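4. Transfer losses and spillage in small-batch decanting

4.1 Background to the measurements

The losses reported in Section 3 were obtained by weighing the source and receiving vessels before and after each transfer. They therefore combine three separate effects: liquid left clinging to the source vessel, liquid held back in the funnel, and liquid spilled on the bench. For the purposes of stock control the distinction is of little interest, as the producer loses the same volume in each case. For the choice of equipment it matters a good deal, and this section separates the three.

The work was carried out at the Istley site, where edible oils and fruit vinegars are received in drums and decanted by hand into retail bottles. The data set covers 2,466 transfers made between October and the close of the trial on 5 February 2018. Of these, 670 used rapeseed oil and the remainder used cider vinegar or a vinegar and honey mixture. All transfers were made by trained staff following the written procedure for the site, and no attempt was made to slow or otherwise alter normal working.

4.2 Separation of the loss terms

Retention in the source jug was found by weighing the jug empty and dry at the start of the shift and again after each pour, once it had been allowed to drain for the standard time. Retention in the funnel was found in the same way. Spillage was taken as the remainder after both retained masses and the mass received in the bottle had been subtracted from the starting mass. This approach places all weighing error in the spillage term, and small negative values were obtained for a number of vinegar transfers. They have been kept in the analysis. Removing them would bias the mean upwards.

Evaporation was neglected for oil. For vinegar it was checked by leaving a filled jug on the balance for the length of a typical transfer, and the change was below the resolution of the instrument.

4.3 Effect of liquid

Retention was greater for oil than for either vinegar product in both the jug and the funnel. The difference follows from the higher viscosity of the oil, which drains more slowly from a wall of given slope and leaves a thicker film when draining is stopped. The honey mixture fell between the two. Its behaviour varied from batch to batch, and the variation tracked the storage temperature of the drum more closely than the declared honey content.

Spillage showed the opposite order. Oil was spilled less often than vinegar, and most of the vinegar losses occurred in the first moments of the pour, when the stream was fast and the air in the bottle had no clear route out. Where the spout sealed against the bottle neck, the liquid backed up in the bowl and then entered in pulses. Staff corrected this by lifting the funnel slightly, an action which itself caused a share of the recorded spills.

4.4 Effect of funnel geometry

Two funnel patterns were in use, referred to here by the names under which the site orders them, Adora and Jullent. The Adora pattern has a shallow bowl and a short spout. The Jullent pattern has a deeper bowl and a longer spout of smaller bore. The deeper bowl gave fewer overflows at high pouring rates. The narrower bore, however, increased the time for which liquid stood in the bowl, and for oil the retained mass rose accordingly.

Bore and wall slope cannot be treated as independent within this data set, as only two combinations were available. The Najafi correction introduced in Section 2 was applied to bring the draining times to a common temperature. It reduced the scatter for oil but had no clear effect on the vinegar results.

The general parts referred to in this section are the bowl, which receives the liquid, and the tapered spout, which ends in a round opening (Figure 6).

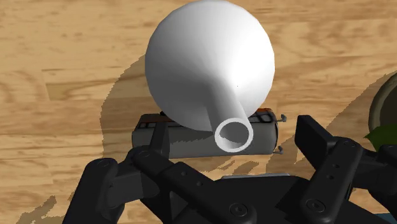
Figure 6. Rendered view of a white funnel lying on its side, with the open end of the spout towards the bottom.

4.5 Handling between transfers

The position in which a funnel is left between pours also affects the result. A funnel left standing in the bottle continues to drain, and the liquid is recovered. A funnel laid on its side drains unevenly, and part of the film collects along the lower wall of the bowl. This liquid either runs out on to the bench or is carried over to the next bottle, where it appears as a negative loss. To limit carry-over, a fresh funnel was used after every 200 transfers and at each change of product.

The procedure did not fix a resting position during the first part of the trial. A rack was fitted later, and the scatter in the spillage term fell after its introduction for both liquids. The two periods are reported separately in the tables that follow, and only the second is used in the cost estimate of Section 5, which assumes an output of 3,000 bottles per month.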